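Storndale workshop teaches robots to open boxes by hand

STORNDALE, 13/10/2023. A packaging return center in Storndale has started to teach its robots with the help of the people who work there. The staff show a robot how to open and flatten used cardboard boxes, and the robot learns from these recordings. The project is run by Grorero, a small automation firm, together with the Fitzgerald warehouse, where the returned boxes arrive.

Until last year the firm wrote a separate program for every type of box. This worked well with new boxes from the same supplier. With used boxes it was much more difficult. A box that was already opened once can have soft corners, old tape or a flap that is half torn, and the program did not know what to do with it.

Now a worker moves the robot through the task. There are two ways to do it. In the first one, the worker holds the arm directly and leads it to the flap, to the fold and back. In the second one, the worker sits at a desk with a hand controller and the arm follows the movements. The team uses the second way for most of the recordings, as the worker can keep the hands away from the box and the camera at the wrist has a free view.

One recording takes less than two minutes. The team has collected 683 of them so far, and 71 were removed after a check. Most of the removed ones had a pause that was too long, or the worker changed the plan in the middle of the movement.

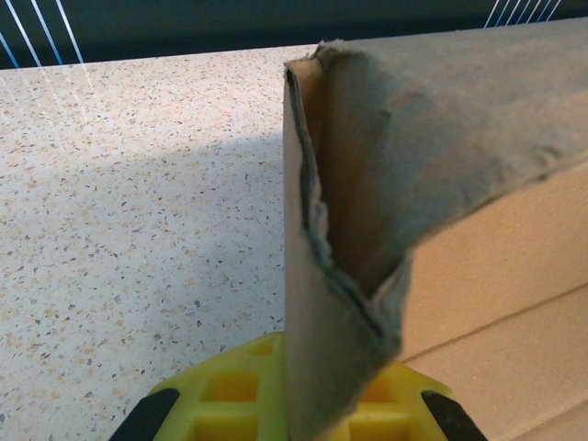 Does a worker need to know programming to teach the robot?

The worker needs only a short training, which takes one afternoon at Grorero. The person learns how to start and stop a recording, how to close the fingers slowly and how to mark an attempt as bad. All the other steps are done later by the engineers.

Torn cardboard is still the hardest part of the work. When the paper layer comes off from the board, the edge becomes soft and it bends in a direction that is difficult to predict. For this reason the newest lesson is about holding a flap close to its base, where the board is usually stiffer. The workers were asked to show this grip many times on boxes in poor condition, and also to show how they let go and try again if the first grip is not good.

The fingers of the robot are also under discussion. Grorero wants to compare soft plastic parts with harder ones, but the two sets must be used with the same lessons, and these recordings are not finished.

In total 39 workers from the two day shifts have taken part. They record for one hour at a time and then go back to their usual place. The Fitzgerald warehouse says that participation is voluntary and is paid as normal working time.

The next group of recordings will be made in Lusano, where Grorero has a second test room with 5 desks for remote control. The first results from both places are expected in December.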